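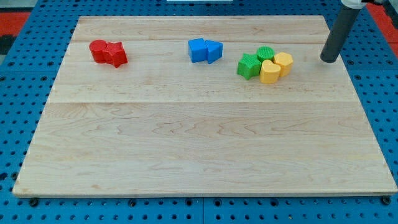
Homerico opens its automation workshop to visitors in June

Clesance — Homerico will hold an open day at its Clesance workshop in June, with live demonstrations of robot arms doing small-parts handling and sorting. Admission is free. Doors open at 10 a.m. and the last demonstration starts at 3:30 p.m.

The open day is meant for people who run or work in small factories, repair shops and packing rooms, and for anyone thinking about a job in the field. Students and families are also welcome.

Demonstrations will run at three stations. The first is a tabletop sorting station, where an arm works over a wooden board with colored shape-sorter blocks: stars, cylinders, a cube, a heart and other solids in red, blue, green and yellow. Visitors will be able to call out a color or a shape and watch how the arm is given the task. The second station covers screw feeding and tray loading. The third is a bench where guests can move an arm by hand and record a short path for it to repeat.

"People usually see this equipment in a finished video, and they don't get to see how it is set up," said Urho Savolainen, workshop manager at Homerico. "We will change the task during the day and leave the mistakes in. If the arm drops a block, we'll pick it up, talk about why and run it again."

Savolainen said toy blocks are used at the first station for practical reasons. They are cheap to replace, they come in shapes that are easy to name, and visitors can follow the job from a few steps away. The software used on the blocks is the same package the workshop uses for customer trials. It is called Gestora and was written in-house.

Each demonstration lasts 40 minutes, including time for questions. Groups are limited so that everyone can see the table. Homerico expects roughly 100 visitors over the day, and 56 places have been set aside for local schools. Schools should book by email and give the number of students and the ages. Students under 14 need an adult with them at the hands-on bench.

Kiiskinen, the machine shop that makes fixtures and mounting plates for Homerico, will have a table near the entrance. Its staff will bring sample parts and answer questions about lead times, materials and short production runs — drawings and worn parts are welcome. Kiiskinen is also taking names for its fall apprenticeship intake.

A talk on costs will be given at 1 p.m. in the upstairs meeting room. It will cover what a first cell needs in floor space, power and guarding, how long training takes, and which jobs are still better done by hand. The talk will be repeated at 2:30 p.m. if there is demand.

Visitors should wear closed shoes. Bags can be left at the front desk. Photography is allowed at all three stations, but not in the customer trial area at the back of the building. Coffee and sandwiches will be sold on site. The ground floor is step-free; the upstairs room can be reached by elevator.

Parking is available behind the building, and the 168 bus stops across the street.

About Homerico
Homerico builds and services small robot cells for light assembly, sorting and packing. The company works from a single site in Clesance.

Media contact
Urho Savolainen, Homerico, Clesance
Reporters who would like to visit before the doors open are asked to get in touch ahead of time.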